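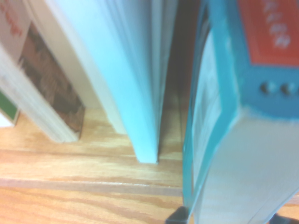 Analyn Calimlim me escreveu que eu devia parar de falar em "organizar a biblioteca" como quem fala em arrumar a gaveta das meias, que livro em casa de gente que lê nunca fica organizado, fica no máximo apaziguado por uns meses, e que ela própria já tinha desistido da ordem alfabética duas vezes, a segunda na letra F.

Li a carta dela na cozinha, com o café esfriando, e confesso que ri sozinho, porque a minha última tentativa tinha morrido no D. Quem acompanha estas páginas há mais tempo talvez se lembre de que em fevereiro prometi contar como andava a minha estante, e fui deixando, como se deixam essas coisas. Agora o ano está acabando, fiquei muito em casa (ficamos todos) e não tenho mais desculpa nenhuma.

Comecei a juntar livros ainda estudante, quando morava em Flurnbridge num quarto alugado em cima de uma padaria. Cabiam todos no parapeito da janela e eu sabia de cor onde estava cada um, inclusive os que tinha emprestado. Depois vieram os empregos, as mudanças, um casamento com uma mulher que também tinha os livros dela, e o que era um parapeito virou uma parede, depois um corredor, depois aquelas pilhas no chão ao lado da cama em que a gente tropeça de madrugada. Na última mudança, para Plalport, o rapaz do caminhão contou 47 caixas só de livros e me perguntou, com toda a delicadeza, se eu já tinha lido aquilo tudo. Respondi que uma boa parte, e mudei de assunto para o piano do vizinho.

Foi nessa mudança que resolvi, pela primeira vez na vida, saber quantos eram. Levei quatro noites, com um caderno no joelho e minha mulher ditando os títulos do alto da escada, e cheguei a 1.725 volumes, contando os repetidos. Os repetidos, aliás, merecem um parágrafo só deles. Cada um de nós trouxe para o casamento o seu exemplar dos romances de que mais gostava, e durante anos eles ficaram lado a lado, o meu todo riscado a lápis e o dela limpinho, como se ninguém tivesse aberto. Tentamos doar um de cada par. Não passamos do primeiro! Ela queria ficar com o meu, por causa das anotações, e eu queria ficar com o dela, que tinha uma dedicatória da avó, e no fim voltaram os dois para a prateleira.

Ordem, já experimentei quase todas. Por assunto funciona bem até aparecer um livro de viagem que é também de receitas e um pouco de memórias. Por tamanho fica bonito e não serve para nada. Por cor, que a minha cunhada fez na sala dela e eu achei uma graça, me obrigaria a lembrar a capa de tudo o que li, e eu mal me lembro dos finais. O senhor Lacson, que teve livraria aqui perto do porto durante muitos anos, arrumava os dele por vizinhança: punha juntos os autores que, na opinião dele, teriam gostado de jantar na mesma mesa. Perguntei uma vez como é que os fregueses achavam alguma coisa. Ele disse que me perguntavam a ele, ora, e que assim se conversava.

Acabei adotando uma versão caseira do método. Perto da poltrona ficam os que releio, no corredor os que consulto, e na prateleira mais alta, paciência, os que ganhei. A poesia anda solta pela casa. Os infantis ficaram embaixo, na altura em que as minhas filhas os deixaram, e de lá ninguém teve coragem de tirar, embora a mais velha já esteja na faculdade e a mais nova só apareça para pegar o carregador do telefone.

Tirar o pó é outra história. Minha tia Sunik, que era Sunik só para nós, da família, limpava os livros dela uma vez por ano com um pincel de barba, sempre segurando o volume bem fechado e varrendo da lombada para fora, e dizia que pano úmido em papel era pecado. Herdei o pincel e tenho feito como ela, um pouco por vez, ouvindo rádio. Demora horrores. Demora porque de dentro saem coisas: um bilhete de trem, uma conta de luz de outra cidade, uma folha de plátano, a lista de compras em que reconheci a letra do meu pai (açúcar, fósforos, linha preta). Sento no chão para ler a lista e lá se foi a tarde.

Respondi à Analyn que ela tem razão quanto ao apaziguamento, mas que não desista da terceira tentativa, e que comece pelo fim do alfabeto, onde há menos gente. Ela ficou de me contar como foi.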